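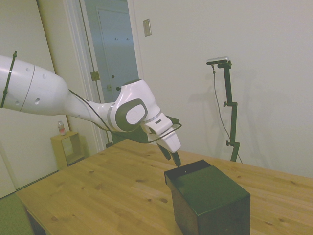
Rultell Urges Caution on Claims of a Fast Fix for Resistant Urinary Infections

Independent review group says the evidence behind the Hemix rinse is thin, and asks hospitals to wait

Jul 18, 2020 – Rultell, an independent group that reviews evidence on infection treatment, today published its reading of the trial data behind Hemix, a bladder rinse promoted as a way to treat urinary infections that no longer respond to common antibiotics. The group's view is that the data do not support the claims being made for the product, and that hospitals should hold off on buying it until a larger trial has been done.

Hemix is made by Toteck, which has described it in sales material as "the end of the road for resistant bladder infections." The rinse is given through a catheter and is meant to loosen the film that bacteria form on the bladder wall and on the catheter itself. The idea is a fair one. Bacteria living in a film are harder to kill than bacteria floating free, and a product that broke the film apart could, in principle, let older and cheaper drugs do their job again.

Whether Hemix does this in patients is a separate matter. The claim rests on one trial, called Murakami, which enrolled 161 adults with long-term catheters. Of these, 101 finished the study and were counted in the main result. The rest left early or were dropped from the analysis, and the trial report gives no breakdown of why.

"When that many people go missing between the first page and the last, I want to know where they went," said Marietjie Baloyi, lead reviewer at Rultell. "Some may have moved to another hospital. Some may have gotten sicker. If it's the second kind, the result we've been shown is too kind to the product. We asked Toteck for the missing records in January and we're still asking."

The review raises three other concerns.

The first is how success was measured. Patients were called "cleared" if a single urine sample taken two days after the last rinse showed a low count of bacteria. A bladder that has just been washed out will often give a clean sample for a short time, whatever was in the wash. Patients were not tested again at a later date, so there is no way to tell from the Murakami data how many infections came back.

The second is the comparison. Patients who did not get Hemix got no rinse at all. A fairer test would have given them plain salt water through the same catheter on the same schedule. Without that arm, any benefit seen could have come from the flushing alone.

The third is the type of infection. The product is being sold on the strength of its effect against resistant bacteria, yet only 17 of the patients in the final count had an infection that resisted the drugs usually tried first. The report puts everyone's results together and does not say how this smaller group did.

"You can't build a claim about resistant infections on that," said Siyabonga Mokgethi, a statistician who worked on the review. "Even if every one of them had done well, it would be a reason to run a proper trial. It wouldn't be a reason to rewrite a hospital's treatment plan."

Rultell also looked at safety. The Murakami report says the rinse was "well tolerated," a phrase the reviewers found hard to check. Side effects were recorded only if the patient brought them up. Many people with long-term catheters are frail, and some cannot easily say what hurts. The review notes that bladder pain, bleeding and fever are all possible with any rinse given this way, and that opening a closed catheter line can itself let new bacteria in. The trial did not track this.

Toteck was sent a copy of the review before it was released. In a written reply, Pieter Potgieter, the company's head of medical affairs, said the Murakami trial was "an early study that met its stated goal" and that the company "stands by the promise of Hemix for patients who have run out of choices." He added that a second study is being planned. He did not give a start date or say whether it would include a salt water group.

Rultell says it would welcome a second study and has sent Toteck a list of what it would need to show. The list asks for a salt water comparison, follow-up that goes on well after the last rinse, separate results for patients with resistant infections, and a full account of every person who leaves early. It also asks that the plan be made public before the first patient is enrolled, so that the goal cannot be changed once results start to come in.

Palesa Buthelezi, a kidney and bladder physician who advises the group, said she understands why the product has drawn interest. "I have patients who come back with the same infection over and over, and each time there's one less drug on my list. I'd love for this to work. But I've been offered a lot of answers over the years, and most of them looked great in the first small study. My patients are the ones who pay if we get it wrong."

The review does not advise patients who are already receiving the rinse to stop on their own. Anyone with concerns should speak to the doctor or nurse who looks after their catheter. Fever, chills, new confusion or blood in the urine should be reported right away, whether or not a rinse has been used.

For hospitals, the group's advice is plain – do not add Hemix to routine care, and if it is used at all, use it as part of a registered study. Rultell points out that some dull steps already have better evidence behind them, among them taking catheters out as soon as they are not needed and not giving antibiotics for bacteria that are causing no symptoms. Neither one calls for a new product.

The full review, with the data tables and Toteck's written reply, is free to read on the Rultell website. Rultell takes no money from companies that make drugs or medical devices.

Media contact
Natnael Worku, Press Office, Rultell
Interviews with the reviewers can be arranged on request.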